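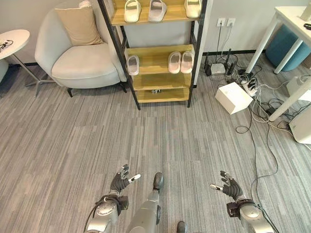
Slippers, cables and a very long evening with Stukau

So I promised an update on the robot and then went quiet for most of February, sorry! Life got in the way, and so did a batch of wrist connectors that I'd crimped the wrong way round. All of them. I found out one at a time.

For anyone new: Stukau is the humanoid I've been putting together at home, in the bit of the house that visitors still think is a living room. Silver arms and legs, dark grey fingers, white tips on the thumbs. The body started life as a second-hand kit called a Rajan, which came with legs, a torso and a manual I'd describe as optimistic. The hands are my own problem.

The job at the moment is tidying shoes. I wanted something soft, light and cheap to drop, and slippers are all three, so the shoe rack by the armchair has become the test bench. White ones go on the top shelf, pale pink ones on the middle. The plan is that Stukau walks up, picks one slipper, and puts it back next to its partner. You'd think the picking up would be the hard part, but no, it's the letting go. The fingers open in a sort of slow wave, little finger first, and the slipper swings round on the thumb like a coat on a hook.

I've changed the opening routine so that the thumb moves first, and that's much better. I also moved the wrist limits in a bit, so the forearm can't twist far enough to pull on the black cable. I've left that one wrapped round the outside for now (the proper channel inside the forearm is too tight, and I'm not taking it all apart again until I have to).

The other news is the walking software, Misgate. I've gone back to the older version. The new one is cleverer on hard floors but it hates carpet, and mine is striped, so the floor tracking gets in a muddle too. With the old one I got 19 steps in a row, then a wobble, then me lunging across the room with both arms out!

Money, as people keep asking: I've spent more than 800 pounds on the hands alone. I had told myself the whole project would come in under 1,000. Moving on.

Still on the list: getting the cables by the router off the floor before one of us trips over them, softer pads for the thumbs, and a proper stand so I can stop leaning Stukau against things. I'm taking the left hand along to the Istgate workshop to borrow their decent soldering iron, and if the little finger survives that I'll put up the wiring notes next time. Leave a comment if you've found finger tendon line that doesn't stretch, please, I've tried three sorts and they all go baggy.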